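Home
Research
Taking part
Contact

Call for participants: teleoperation of a simulated gripper

Reference: Nolledora, second round
Applications close at the end of July

The Nolledora project invites applications from members of the public who wish to take part in the collection of demonstrations for a learning system. Participants will guide a simulated robot gripper by hand controller and carry out short handling tasks with everyday objects. No experience of robotics, programming or computer games is needed. There are 18 places.

Background to the call

Nolledora is concerned with how a machine may learn to handle light, hollow objects from examples given by people. Cups are the main subject of the present round. A cup standing upright is a fairly simple matter for most grippers. A cup on its side, with its mouth turned towards the gripper or away from it, may be approached in several ways, and people differ a good deal in the way they choose. The project wishes to record those differences, including the hesitations and second attempts that go with them.

The first round was carried out with members of our own staff. Their demonstrations were careful but rather alike, as most of them had been trained on the same controller. The second round is therefore open to adults from outside the institution, and applications from people who work with their hands in any trade, or who have never used equipment of this kind, are particularly welcome.

What participants will do

Each participant will attend 8 sessions of 75 minutes. The first session is given over to instruction and practice, and nothing recorded in it will be used for training. In each of the remaining sessions the participant will be seated at a screen and will move the gripper by means of a hand controller, following a written task card. Typical cards ask the participant to take hold of a cup lying on its side, to turn it, to move it to a given place or to set it down in a tray.

Participants decide for themselves how to approach an object. Supervisors will answer questions about the controller but will not advise on technique. A failed attempt should be completed or abandoned as the participant sees fit and then marked with the foot pedal. Failed attempts are kept, and they do not affect payment.

The participant sees the task through several views, which may be changed at any time. Some show very little of the gripper, and part of the practice session is spent learning to work from them.
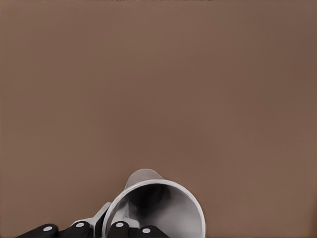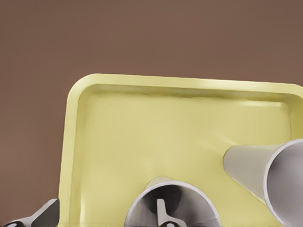
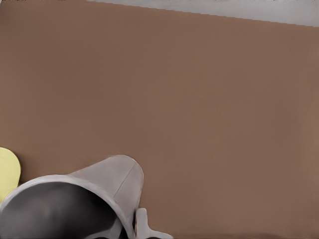

Simulated views: a cup lying on its side, with part of the gripper at the lower edge.

Bramis Centre for Machine Learning and Handling – Demonstration Studies Group

Who may apply

Applicants must be aged 18 or over and able to attend in person at the Jevwood building. They should be able to use a hand controller for short periods without discomfort, and to read on-screen text at arm's length, with glasses or contact lenses if worn. Left-handed applicants are encouraged to apply, and controllers are available for either hand. The foot pedal may be replaced by a table switch on request.

Task cards are provided in English and Welsh. Applicants who would prefer the cards to be read aloud should say so on the form, and this will have no bearing on selection.

Persons who took part in the first round may not apply again. Employees of Özkan, who supply the hand controllers used in the study, are also excluded.

Payment and expenses

Participants will receive £14 for each session attended, including the practice session. Payment is made by bank transfer after the fourth and final sessions. Travel by public transport within the county will be repaid on production of tickets, and claims for mileage should be agreed with the project office beforehand. Participants who withdraw part of the way through will be paid for the sessions they have attended.

This is not an offer of employment, and taking part does not create a contract of employment with the Centre.

What is recorded

During a session the system records the movements of the controller, the movements of the simulated gripper and objects, the rendered views and the use of the pedal or switch. No video or sound recording is made of the participant. Each set of demonstrations is stored under a number, and the list that links numbers to names is held separately by the project office.

Participants may ask for their demonstrations to be removed at any time before the collection is closed. After that date the recordings will have been used in training and cannot be withdrawn from the resulting models – applicants are asked to consider this point before they sign the consent form. The full information sheet will be sent to every applicant who is offered a place.

Health and comfort

Looking at a rendered view for long periods can cause tired eyes or, in a small number of people, mild nausea. Sessions include two fixed breaks, and further breaks may be taken whenever they are wanted. Applicants who have a history of seizures brought on by screens should speak to the project office before applying.

How to apply

Application forms may be collected from the reception desk at Jevwood or requested from the project office by post or telephone. The form asks for contact details, preferred hand, current or former occupation and the times at which the applicant is usually free. Sessions are held in the morning and afternoon, with a limited number starting at 6 pm.

Places will be offered so as to give a wide spread of ages and occupations. Applicants who are not selected may ask to be placed on a reserve list.

Enquiries about the study: Gwawr Yorath, study lead
Enquiries about sessions, access and payment: Beca Gittins, project office
Enquiries about data and consent: Femke Van Loon, data officer

Any complaint about the conduct of the study should be addressed in writing to Hywel Parri, Head of Group, at the Jevwood building.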